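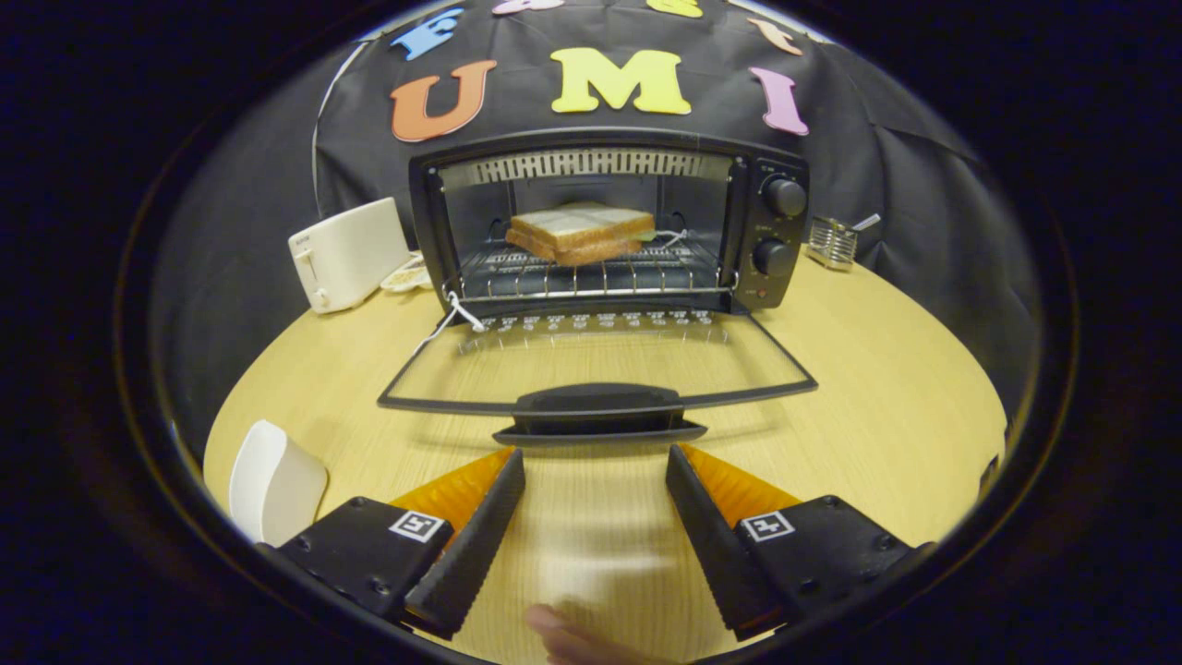

Figure 3. The toaster oven task, door down, with the sandwich on the wire rack and the two gripper fingers in front of it.

Last updated: February
Search this site Enter keywords Go

4.2 Why the toaster oven is still hard

I've been asked more than once why we gave a whole section to a sandwich. Fair question! Of the 14 chores in our kitchen set, this one splits the methods apart more than any other, and it's the one I'd bring up with anybody who tells me home robots are two years off (I hear this a lot, mostly at dinner).

The task starts the way you see in Figure 3. The door is already down, the sandwich sits on the rack, and the job is to get it out in one piece and set it on the table. People do this half asleep. For a two-finger gripper it's a string of small problems, and they pile up. The lowered door takes up the space right in front of the oven, so the fingers have to travel in over it without leaning on the glass. Then there's the ceiling. The guard over the heating elements leaves only so much headroom, and a hand that comes in a bit high will scrape it. Come in low and you catch the rack.

And then the bread. Two slices with filling between them don't behave like a block. Squeeze from the sides and the top slice wants to slide; squeeze harder and you've made a different sandwich. Soft pads on the fingers help, but our policies still had to learn to close slowly, and slow closing was exactly what the faster baseline, Filerov, refused to do.

We ran 49 trials per policy. Anau, our own system, brought the sandwich out whole in 15 of them, and I was pleased with that until Milan Dijkstra pointed out that he wouldn't keep a toaster with those odds. Filerov managed 2. Most of its failures came at the grasp and hardly any on the way in, so I don't think a better path planner would have saved it.

The knobs we left alone in this round. Sabine Ackermann wanted a version where the robot also sets the upper one, and I talked her out of it, partly from cowardice. Turning a small round control while judging where it points is a separate skill, and mixing it in would have made the numbers harder to read. We come back to it in Section 5 with the Kröger dial set.

So can a machine fetch your lunch yet? Ours can, on a good run, with the door opened for it and a person standing by. I'd call that a start on the chore. The clearing-up tasks from the Jadasham kitchen went better, and I'll go through those next.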